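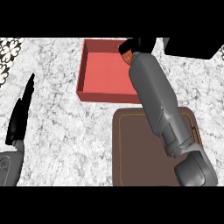
Issue 21

Okay friends, kettle's on, so settle in for another long one. A few of you asked what I do all day now that the Skullari work has moved into simulation, and I kept promising a proper thread and then wandering off to do laundry. I finally have an afternoon.

The short answer is that I move pretend food around a pretend kitchen, over and over, so that a learning system can watch me do it and (we hope!) pick up the knack. The long answer is the rest of this thread, sorry in advance.

The task this month is called "board to tray." There's food, there's a brown cutting board, there's a red tray farther back on the marble, and the right arm has to get the food into the tray and let go of it without any drama. You'd think a person could do that in their sleep. I have dropped more simulated groceries than I care to admit.

The orange-brown thing in the gripper is what we've all been calling the sausage. Ubaldo Valentini, who sits across from me and has strong feelings about bread, insists it's a roll. We've been having this argument since May and the file name is no help at all, it just says food_4.

We need 200 good runs of each task before we train on it. Good means the food ends up in the tray, the arm doesn't scrape the counter, and I don't stop halfway to think. That last one gets me every time. If I hesitate, the hesitation goes in the recording too, and then the policy learns to hover over the tray like somebody who forgot why they walked into the room.

So I've been teaching myself to decide before I start. Look at where the food is, look at the tray, pick a path, take a breath, go. My husband says I've started reaching for the salt this way at dinner and it's a little unsettling.

The part I like best is the reach over to the tray. The right arm is a big thing and it covers up a good chunk of whatever it's working above, so from this camera you lose half the board and the right side of the tray as well. You get used to steering by the bits you can still see. I watch the corner of the tray and the tips of the fingers and try to ignore the rest.

Somebody asked last time why we don't just switch to a better view. We could! We went back and forth on it for ages. But the learner gets the same view I get, and if I'm leaning on some lovely overhead angle that it never has, then I'm making choices it has no way to understand. Same eyes for both of us. It made me slower for a week and then I stopped noticing.

Now, the left arm. In board to tray the left arm has one job, which is to stay out of the way with its fingers closed. I thought this would be the easy half. Well. My left hand wants to help! I'd be setting food down with the right and the left would come drifting over as if it had been invited. I threw out a whole morning of runs for that.

What fixed it was resting my left elbow on a folded towel. That's the entire trick. I wrote it up in the Sarkar notes (that's our shared how-to doc) under "posture" and two other people have told me it helped them, so I'm claiming it as my contribution to science.

Let me say something about the spoiled runs, because I used to feel bad about them. We keep them. They get a tag and go in a separate folder, and Zanar, our sorting tool, lets you pull them up by what went wrong: dropped early, missed the tray, bumped the board, wandering left hand (that tag is mine). The project has 2000 recordings in there now across everybody's tasks, good and bad together.

And the bad ones get used. We had a policy back in spring that let go of the food a bit too high every single time. Nothing in the code looked off. Then Ubaldo went through the good folder on a slow afternoon and found that one of us had a habit of releasing early, and the food happened to bounce into the tray most of the time, so the runs got marked as fine. It was me. I was the one of us.

I redid those. It took a while and I listened to an awful lot of radio.

These days I say "down, touch, open" under my breath on each release. Down until the food is resting on the tray floor, touch means wait a beat, then open the fingers. It sounds silly and it works for me. If you're starting out with this kind of work, find your own little chant.

Next up is Skemitz, which is the same kitchen with the tray and the board starting in different spots each time. Right now I can practically do the path with my eyes shut, and that's a warning sign, because the learner can memorize it just like I have. Moving things around will keep us both awake.

I'm told the counter pattern will change too. I'll miss this marble a bit. I've been looking at it so long I know which gray smudge to aim past.

Oh, and for the person who asked about wrists: yes, mine got sore. Four sessions a day was too many for me. I do shorter ones now and go water the tomatoes in between.

More when Skemitz is up and running. If you do this kind of work too, tell me what you mutter while you're placing things, I'd love to steal a better one.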